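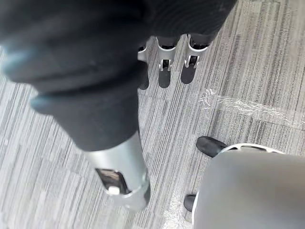 Grusden well rehab, March update

Quick one before the quarterly. Pump house roof done, Staver crew finished a week early. Second well flushed, flow test still to come. Meter swaps: 17 left on the Cuevas side, mostly locked gates, we keep leaving door tags.

Spent to date $1,422 over on pipe fittings. Covered out of contingency, recipts attached.

Problem: the Jomia valves. 2 came with the wrong thread and went back. No ship date yet. If they slip past April we'd need to move the east line tie-in, and teh road permit with it.

Need from you: ok on the revised budget sheet, and the next 50 percent draw.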